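July 18, 2018 — break room bench, dish rack
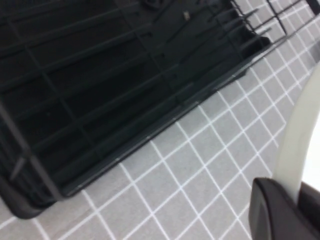

How often does the rack need descaling? Every two weeks with our water, and weekly if the Wirnari kettle has been in heavy use.

Washed the black rack with the Vurnidel powder, one scoop to a full sink. The corners under the bars needed the bottle brush. Plates go on edge in the prongs, mugs upside down on the grid.

The Brillgate order (745) still lists the old rack size. Fix that before reordering. Last full clean on the sheet was December — too long. Next time do the sink mat too.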